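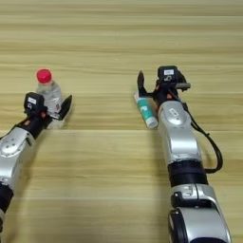

Mutlow, the neighborhood travel goods shop that has been helping families pack for 11 years, is delighted to announce the opening of its second store, in Carnach, this June. The new shop will be devoted to the little things people remember only when they are halfway to the airport, and anyone who has ever paid too much for the basics at a hotel desk will know exactly what we mean. A clear plastic water bottle and a tube of toothpaste on a wooden tabletop may not look like much of a vacation, but those are just the sort of everyday items our customers ask for first, and we are proud to give them pride of place near the front door.

The Carnach store will carry the full Mutlow range, along with the Pamer line of soft wash bags and the much-loved Zein packing cubes, which up to now could only be ordered through our original shop. There will be a long counter where shoppers can lay out what they plan to take and talk it over with one of our team - no appointment needed, and no pressure to buy a thing. We have always believed that a good chat before a trip saves a great deal of fuss later on, and we hope our new neighbors will feel free to stop in and tell us where they are headed.

To celebrate, the first 50 visitors on opening day will receive a free Pamer wash bag. Doors open at 7 in the morning, with coffee and pastries for the early birds, and children are very welcome to come along and decorate their own luggage tags at the back of the store.

Mutlow will also be hosting free packing evenings at the Carnach store all summer long. Each session lasts 2 hours and covers carry-on bags, road trips with small children, and what to leave at home. Places can be reserved in person at either shop.

We are so grateful to the many customers who have asked us, year after year, to open a little closer to them, and we can't wait to say hello.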